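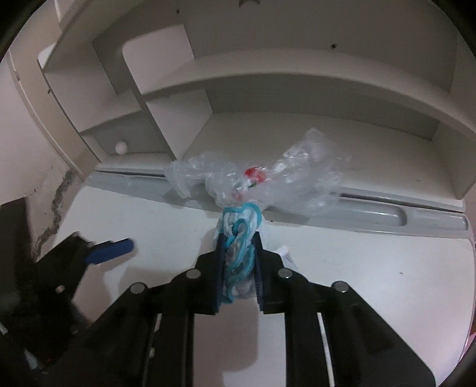

Gripper-camera view from a demonstration: a transparent plastic bag held between the gripper's finger pads, with the second gripper at left.

Recording demonstrations with the Skaser hand-held kit: frequently asked questions

This page covers the hand-held grippers and the remote-control station. For calibration of the arms themselves, see the Boso setup notes.

Which method should I use, hand-held or remote control?

Use the hand-held grippers for soft items, two-handed work and anything done away from the lab. Use remote control when the arm's reach or joint limits matter to the task, or when the load is over 500 g. Both methods write the same file type, and the training scripts accept a mixed set.

Does the robot need to be in the room for a hand-held session?

No. The grippers record finger opening and position on their own. The arm is only needed at playback.

Why are plastic bags in the starter task list?

A clear bag changes shape every time it is picked up, and its outline is hard to separate from a pale tabletop. Colored trim or printing gives the model something steadier to follow, so start with bags that have some and move to plain ones later. Do not mix the two in the first batch.

How should I grip a bag?

Gather the material into a narrow bundle and close both fingers on it. Keep the bundle toward the middle of the pads. If the loose part of the bag covers the pads completely, open, back off and take a new grip. Leave the failed grip in the recording and press the marker button once – the script labels it as a retry.

How many demonstrations do I need?

It depends on the task. The Jurport bag set has 3834 demonstrations, of which 409 contain at least one marked retry. A single fixed pick with a rigid object needs far fewer. Train early on a small batch and look at where playback fails before recording more.

How fast should I move?

Slower than you would with bare hands. The arm follows the recorded path at the recorded speed unless you set a limit, and quick wrist turns are the usual cause of rejected files. Pause for 2 seconds at the start and end of each demonstration.

Do both grippers have to be in use the whole time?

No. Keep the idle gripper switched on and reasonably still. Its track is recorded either way, and setting it down partway through causes a jump that the checker will flag.

My remote-control recordings lag behind the arm. What is wrong?

Usually the station clock. Run the sync command before each session, then restart the recorder. If the lag remains, connect the station by cable. Wireless is supported for viewing only.

Can several people record the same task?

Yes, and it is recommended. Enter a separate operator code for each person. Kastriot Grgić's comparison in the Joshi report sorts results by operator code, and files without one were left out.

Can I edit a demonstration afterward?

You can trim the ends. Cutting out the middle is not supported, as the position track has to be continuous.

Where do I send files that fail the checker?

Put them in the "held" folder with the log and notify Tihomir Yordanov. Held files are reviewed in batches; the next review is in April. Do not rename them.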